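PACKING BENCH NOTES

Cylinders and clear wrap: revised handling from June
Abla Sleiman, Flarnell stores

The packing bench at Flarnell has been working to a revised method for cylindrical goods since the Zustar order was split between the two stores. The method applies to anything round in section that is supplied in a clear plastic outer. Flat packs and boxed goods carry on under the existing sheet.

Most of the returns logged against round items came down to surface damage on the outer. Clear plastic marks easily, and a mark picked up on the bench looks the same to the customer as a fault from the supplier. Grit is the usual cause. Wipe the bench top with a damp cloth at the start of each session, dry it with a lint-free one, and repeat after every 12 items.

Lay the cylinder on its side, parallel to the back edge of the bench, with the label where it can be read without turning the item. Leave the front half of the bench clear for the carton. If an item has to be turned, lift it and set it down again — do not roll it, even over a short distance.

Check the rounded ends under the bench light before wrapping. Splits tend to start there and are hard to see against a silver or pale filling. Hold the end up to the light and look through the plastic from the side. Hairline marks shorter than 3 mm are accepted. Anything longer goes in the Majali tray with a slip.

Cartons take 2 cylinders, side by side, with a card divider between them. The 800 mm carton is now the standard size for this range and the shorter one will not be reordered. Fold the divider before it goes in, and tape the base seam along its full length. Tape over the end flaps is optional for local deliveries and required for everything else.

Coloured bands and printed panels on the outer are part of the product and should not be covered by the despatch label. Fix the label to the carton only. Skarkisix labels peel badly from card that has been stored cold, so bring the flat cartons in from the outer store the evening before they are needed.

Questions on the tray slips to Abla at the stores desk. 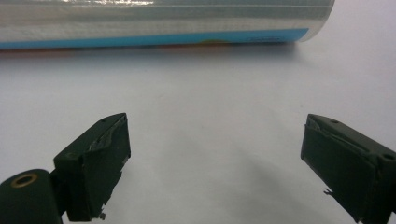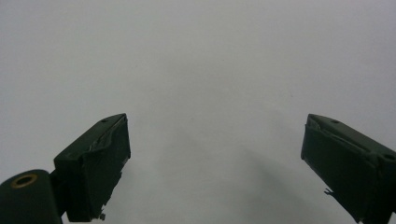

Issue 12 | Page 3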